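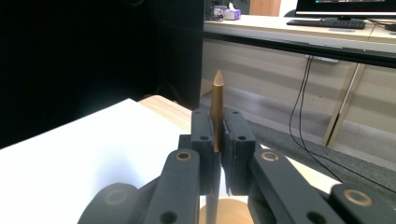 Pencil, sharpened, point up.

Rutham bench notebook, 8 August 2019

Small goods, continued. The register stands at 1,959 lines, and a fair number of them read "desk item, misc." in my handwriting, so I can't blame Skakden for all of it. Spent the morning turning misc. into words a stranger could use.

Pencils first, as they seemed easy. They weren't. The old sheet has "pencil, wood", "pencil, natural" and "wood pencil (nat.)", three entries for what I'm fairly sure is one kind of pencil with a natural finish. Merged to "pencil, natural finish". Kept sharpened and unsharpened separate, having lost that argument in January and not wanting it back. If you sharpen one, change the line. If you sharpen one and don't change the line, at least sweep up the shavings so I don't find out.

Sharpener on the Malov bench is chewing again. Turned the blade, no better. Spare blades are meant to be in the drawer labelled BLADES, which holds tape. 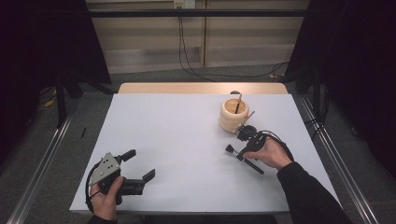
Faisal Abbasi

Brushes. The small one with the black handle and dark bristles is a dusting brush and is to be written down as one. It has been in the register as "brush, paint" for two years and I would bet it has never met paint. Ridges are what it's good for. A cloth goes straight over the top of a groove and leaves the dust sitting down in there looking pleased with itself. Go around the groove with the bristles, a bit at a time, then tip the piece and do it again from underneath.

No water on anything with ridges. The Asamoah box had a damp cloth packed in with it and you can imagine. Two pieces from that lot are on the windowsill drying out and may be misc. for good.

The white top shows everything, good for finding dust and bad for morale. Wiped it before starting, and again after the pencils (graphite smears, use the dry cloth first, then the damp one, then regret the order and use the dry one again). Light from the window side is strong enough now that marks vanish on the bright part and you only find them by walking around to the other end. Worth the walk.

Naming of shapes is still a mess. We have "tiered", "ribbed", "stacked", "beehive" and, once, "Michelin", all for things made of rounds piled on rounds. I'm proposing "ringed" for the lot, with the number of rings if it's easy to see, and nothing clever. Michelin goes.
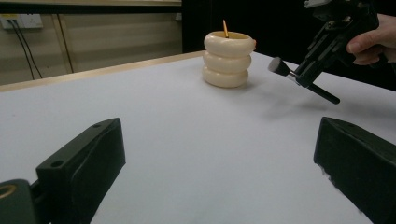
Same goes for colour. "Cream" covers cream, ivory, off-white and whatever Skakden means by "oat". If two people at the bench would fight over it, write cream.

Candles get their own heading at last. They were under "lighting", beside the desk lamps, where a person looking for a candle would never look and a person looking for a lamp would be let down. Store them upright, away from the heater, wick left alone. Please stop straightening the wicks. They lean, and when they're straightened they come off, and then I have a line in the register for "candle, no wick" and a conversation I don't enjoy.

Got through almost 2 trays. The rest can wait for someone with a better sharpener.

Still to do:
Relabel the BLADES drawer, or put blades in it
Ask Skakden what oat is
New dry cloths, the grey ones shed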